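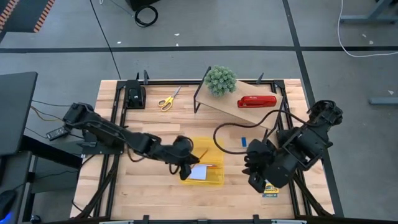 Speaker notes: Small Stuff, Small Boxes (the pencil case talk)

Opening. Wait for people to sit down, there are always a few still hunting for coffee. Have my own pencil case in my jacket pocket and don't show it yet.

Hi everybody! So I'm going to talk for a while about desks, and mostly about the little things on desks, the pencils and erasers and scissors and the stapler that gets borrowed and comes home a month later with no staples in it. I run the supply side for the Stinell shared offices, so I buy this stuff, I unpack it, I crawl under tables looking for it. I like it more than a grown-up probably should.

Ask for hands: who has a pen on them right now? Who has a pencil? (Usually a lot fewer.) Who knows where the nearest eraser is? Let them laugh, then go on.

Section one, the drawer count.

Last December we emptied every drawer on the second floor onto the big tables in the meeting room. I had thought it would take a morning. We were still at it when the lights went off on their timer at seven in the evening, and I had to keep waving my arms to get them back on. We ended up with 2,570 small items. I wrote the number on the whiteboard and just stood there looking at it for a bit.

Pencils were the biggest pile by a mile. Then binder clips, then pens that didn't write, then pens that did. There were 47 pairs of scissors, on a floor where people had been emailing me every week asking for scissors! They were all at the backs of drawers, under takeout menus.

Pause here. Somebody in the room always nods very hard at the scissors.

So I stopped ordering more and started thinking about where a thing sits when you aren't using it. The drawers were deep and dark, and anything that went in slid to the back.

Section two, the case.

Take the pencil case out of my pocket now. Hold it up, open it, leave it open on the lectern.

I'm a big fan of the hard kind with a lid, the kind you can see through. Mine is a Salano and it's pretty scratched up by this point. You open it flat and you've got the lid half and the box half, and I use both. The small notepad goes in the box half first, down at the bottom, and the pencils go on top of it. If you put the pencils in first the notepad rides up and the lid won't shut, and then you're pressing on it with your elbow in front of a client. (Do the elbow. It gets a laugh.)

Two pencils is what I carry. One for writing and one that's sharp for when the first one isn't. The eraser goes in last, in whatever corner is left, and please get a block eraser with square edges. The round novelty ones roll, and they smear too.

Color matters more than I used to think. We tried gray cases on gray desktops for a while and people walked right past them. Yellow you can find from the doorway. Same goes for scissor handles and staplers. A red stapler on a plain wood surface gets put back, in my experience, much more often than a black one, and I'd love to tell you I have a proper study on that but what I have is me walking around with a clipboard.

If someone asks about soft zipper pouches: they're fine for a backpack. On a desk they slump over and you can't see a thing inside.

Section three, the low shelf.

Okay, the part I get the most email about. Put a low shelf on the table. Just a plain top on a couple of metal legs, nothing tall. We got ours through Asudum, and a few from Ezzat when those ran out, and they're close enough that I can't tell them apart anymore.

Whatever stands still goes on the shelf. That's the stapler and the plant. What you pick up and put down all day stays on the tabletop where your hand already is, so scissors off to one side and the case in front of you. People want to load up the shelf with everything, and I get it, a new shelf is exciting, but give it a week and it's a drawer with no front.

About plants. I used to be a snob and say real ones only. I've come around to the artificial ones, the bushy gray-green kind especially. They want dusting now and then and they don't drip on the notepads. I lost a whole stack of order forms to a fern once. (Short version of the fern story only! Last time it ate five minutes.)

Also, the shelf doesn't have to be lined up with the back of the table. Some people like it on a slant so the stapler end is closer to them. I fought this for ages and then tried it at my own desk and left it that way.

Section four, the thing to try at home.

Clear one surface. Put out a case, a notepad, two pencils, an eraser, scissors with the blades pointing away from you, a stapler. Work like that for a couple of weeks and keep a bag nearby for whatever you didn't touch. My bag had up to 200 things in it by the end, mostly paper clips, and I haven't gone back for any of them except the tape. I did need the tape. Put tape on your list.

Check the clock. If we're running long, skip the bit about label makers and go straight to questions.

Questions I usually get: where do chargers go (I don't know, I'm still losing that one), do kids keep it up (better than the adults on my floor), and mechanical or regular pencils. Regular, for me. I like sharpening them.

Leave the case open on the front table afterward so people can come up and try closing it. Bring the spare notepad. Get the case back before I leave the building!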